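Workshop notebook, Stornwood shed
June 5, 2025

Beeswax polish, second go

Okay, so the first batch set like a candle and I'm blaming the recipe Merle gave me, which was in her grandmother's handwriting and could've said anything. I've dropped the wax right back this time and used 600 mL of the turps with the leftover Trevaskis wax, grated on the coarse side of the cheese grater (sorry Dalia, I'll buy you a new one). Melted it in the old double boiler with the door open, kept it well off the flame, and stirred for 15 minutes until there weren't any bits left.

Poured it into 13 tins. It's gone a lovely butter colour and I can get a finger into it without leaning on it, so that's already better than last time!

Tried it on an offcut first, then had a look at what else around the place is crying out for a rub. Tipene reckons anything by the front door should get a coat before the wet weather, and he's probably right, but I want to see how the offcut goes under a mug before I commit.
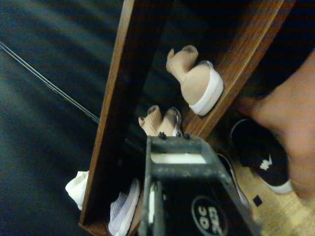
Jobs for the next batch

Strain the wax through a stocking. There was grit in two of the tins and I could feel it under the cloth.

Ask Yaowalak whether she still has the 2000 grit paper. I'd like to try cutting back between coats on the pine, where it dried a bit cloudy.

Less turps smell, please. Ataahua came in for the ladder and went straight back out again. Could try the orange oil, though it costs a fortune.

Labels! I've already mixed up a new tin with an old one.

Rags are spread flat on the fence. Leave them there till they've gone stiff, then they can go in the bin.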